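Arden College Finder, Printed Edition
From Zamora Press

Choosing a college is a big, happy, messy job, and we love this book for it! The Arden covers 897 four-year schools across 920 pages, with costs, majors, housing and class sizes laid out the same way for every entry (so much easier to compare). New in this edition are 60 pages on transferring credits.

Walks and lawns
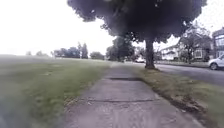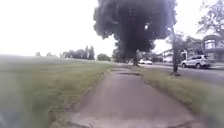
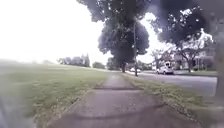
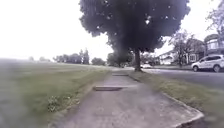 Gravska wrote to us in June that the financial aid tables were the part her family wore out first, though she would have liked a bigger index.

The index now runs to 106 pages, set in larger type. Paperback, lies flat when open, ribbon marker sewn in. The Kalum planning calendar ships with every copy.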